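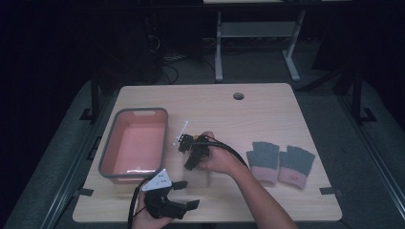
Family Life and Leisure, Unit 2
Handout 16: Visits with extended family

Read before class. Bring your notes on the Eltau reading.

1. Terms

Household: people who live at the same address and share meals or costs.
Extended family: relatives outside the household – grandparents, aunts, uncles, cousins.
Kin-keeper: the person who does most of the work of staying in touch. This includes birthday calls, group messages and planning visits. A family may have more than one.

2. The Wukutbridge survey

The survey covered 193 households with at least one child under 12. Of these, 170 had stayed overnight with relatives in the past year. August was the most common month. Parents were asked who picked the dates, who packed, who paid for travel and what the children talked about afterward.

Most parents named one adult as the planner. When both parents answered separately, they often disagreed about who that was. Keep this in mind when you read any study with one respondent per household.

Children mostly mentioned cousins, food and staying up late. Outings that cost money came up less often than parents expected.

3. Routines and travel

Shao argues that small children handle a visit better when one or two home routines stay the same, usually bedtime and breakfast. The Dilance notes take a looser view and treat a late night as part of the visit. Both rely on parent reports. Neither followed families for more than a week after they got home.

4. For discussion

Who was the kin-keeper in the family you grew up in? Did that change when someone moved or died?
How would you ask a five-year-old about a trip without leading the answer?

Written response, one page, due Mar 4, 2019. Use at least one term from section 1.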